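Section 6. Setting up the Umis kitchen load monitor

The Umis sits on the wall beside the kitchen panel and watches how much power each kitchen circuit is drawing. When a circuit gets greedy, it beeps. When the beeping is ignored, it shuts the circuit off and you finish making dinner by the light of the hallway. This section covers first-time setup in all Famberg House kitchens, old and new.

You will need to register your larger appliances, meaning anything that heats, spins or freezes. Microwaves count.
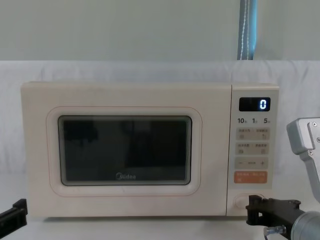
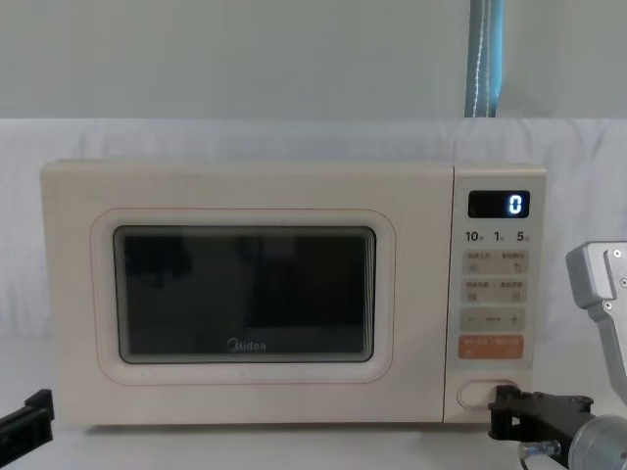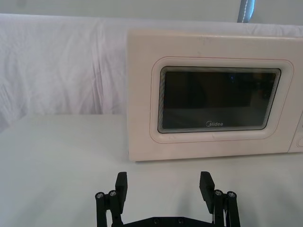
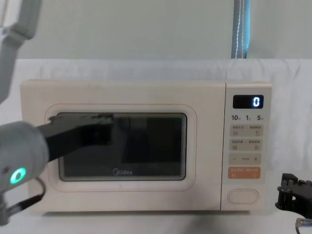
Type of appliance for the register: microwave.

One reply to the last edition of this guide, from the Vlček wing, complained that the monitor started beeping at the toaster on the first morning and kept it up until lunch, and asked whether the thing could be told to mind its own business. It can, up to a point. The usual cause is a skipped step 3 below.

Before you start

Find out which outlets belong to which circuit. In the Vlček wing, Circuit A feeds the counter and Circuit B feeds the refrigerator, the range hood and, for reasons lost to history, the bathroom fan. In the Grarel wing both circuits feed the counter, alternating from left to right. There is a diagram inside the panel door. It is upside down, but correct.

CAUTION: Do not open the metal cover behind the panel door. Nothing in this section asks you to, and the parts behind it will not be improved by your visit.

First-time setup

1. Turn off every kitchen appliance except the refrigerator. A clock display may stay on.

2. Press and hold SET until the screen reads HELLO. If it reads HELL, the last segment of the display has failed. The monitor will still work, though you may wish to report it for the sake of visitors.

3. Choose LEARN. The monitor now spends 6 hours getting to know your refrigerator, which switches on and off by itself and would otherwise be treated as a suspect. Leave the kitchen quiet for the whole period. Overnight works well. Making toast in the middle teaches the monitor that your refrigerator makes toast, and it will be confused from then on.

4. When the screen reads READY, choose REGISTER and enter the first appliance. Pick the type from the list with the arrow keys, then enter its input power in watts. Repeat for each appliance.

5. Set the standby allowance. The factory value is 200 watts, which suits most kitchens. Raise it only if you own an aquarium or something equally committed.

6. Set the beep point. Leave it at 80 percent of the circuit limit. You can set it higher, and the warning will then arrive at nearly the same moment as the darkness.

7. Press SET once to save. The green light blinks twice. There is no chime, despite what is printed on the box.

NOTE: Use the input power on the rating label, usually found on the back or underneath. The number advertised on the front of some appliances is the cooking power, a smaller and more cheerful figure. Registering a microwave by its cooking power is the most common mistake in the building.

Setting a reserve

A reserve keeps part of a circuit free for one appliance that must never lose power, such as a freezer full of somebody's venison. From the main menu choose RESERVE, select the circuit, and enter the amount. For a refrigerator and small freezer together, 600 watts is plenty. Everything else on that circuit will now be scolded a little sooner.

NOTE: The reserve does not create any electricity. We mention it on account of the calls.

When it beeps

One beep: the circuit has passed the beep point. Turn something off. The kettle is a good candidate, as it will be done in a moment and knows it.

Two beeps: an unregistered appliance has appeared. Register it, or unplug it and pretend otherwise.

Continuous beeping: the circuit will shut off shortly. Turn off the largest load first. Arguing about whose turn it is uses up most of the available time.

After a shutoff

Switch off everything on the affected circuit, wait for the red light to stop blinking, then press RESTORE. Switch appliances back on one at a time. If the monitor shuts off again with only one appliance running, stop using that appliance and have it checked.

CAUTION: Never run an extension cord from the bathroom to get around a shutoff. In the Vlček wing the bathroom fan is on Circuit B anyway, so you are likely to lose both.

Moving to another apartment

Choose FORGET before you leave. The next tenant's refrigerator deserves a fresh start. FORGET asks for confirmation twice, and the second time the YES and NO keys have traded places. Umis calls this a safety feature. Read the screen.

Cleaning and battery replacement are in Section 7.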